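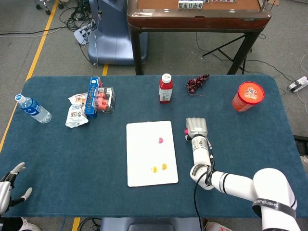 Felt on, board in the middle, three discs laid out, snacks along the far edge.

2. Setting up the tabletop

Okay, the legs are on and the table is standing where you want it (if it isn't, go back to section 1, I'll wait). Now comes the part I like, which is getting the top ready for an evening of Zokora. I've done this more times than I can count, and the order below is the one I've settled on.

You will need:
the Desley felt cover
the white board
your discs
a soft clothes brush
a lint roller

Laying the felt

1. Wipe the bare tabletop with a damp cloth and let it dry all the way. I give it half an hour. Ashwin Poojary, who tested the first draft of this guide for me, gave it five minutes and got a musty smell he complained about until January.

2. Unroll the felt with the fuzzy side up. Start at one short end and walk it down the table, smoothing with the flat of your hand as you go.

3. Do the corners last. They're rounded, so the felt wants to bunch up there. Pull gently outward on both sides of the curve at the same time and tuck the extra underneath. If you get a pleat, let go and start that corner over — pulling harder just makes a bigger pleat!

4. Brush the whole thing in one direction. It'll still look a bit mottled here and there, especially in the dark teal-blue, and that's fine. Mine has never looked perfectly even.

Note: If the felt has a hard crease from the box, lay a couple of heavy books on it overnight. Please don't iron it.

Placing the board

5. Set the white board near the center of the table, with a long edge running away from you toward the far side. Turned the other way, it puts half the spaces out of reach for anyone with normal arms.

6. Press lightly on each corner. If it rocks, there's something under the felt. Lift the board, find the crumb, try again.

7. Leave a clear strip of felt on both sides for your hands. I used to park my spare discs there and I kept sweeping them onto the floor with my sleeve.

Setting out the discs

8. Put one disc of each color on the board and look at them from where you'll be sitting, with the lights the way you'll have them in the evening. Yellow and orange-yellow are the pair to check. Under a warm bulb I mix them up constantly, and side by side is the only way I can tell. Pink-and-white has never given me any trouble.

9. If two colors look the same to you, swap the bulb or move the lamp before you start. Arguing about it halfway through a round is no fun (ask Malou Vestergaard and Arnar Vídalín, who have had that argument at my house).

Drinks and snacks

10. Line everything up along the far edge: bottles, bags, boxes, whatever people brought.

11. Screw the caps on tight. A bottle lying on its side on felt is harmless as long as the cap holds.

Caution: Blot spills right away with a dry cloth and don't rub. Rubbing works the liquid into the fibers and you'll be looking at that spot for years. For anything sticky, blot first, then dab with cold water.

Caution: Keep greasy fingers off the discs. Put a napkin next to each player.

Packing up

Discs first, then the board, then the lint roller over the felt. I leave the cover on all week and only take it off on Sunday for a good shake outside. When you do store it, roll it around a cardboard tube. Folding brings back every crease you worked out in step 4.

Next up is section 3, seating and lamp height.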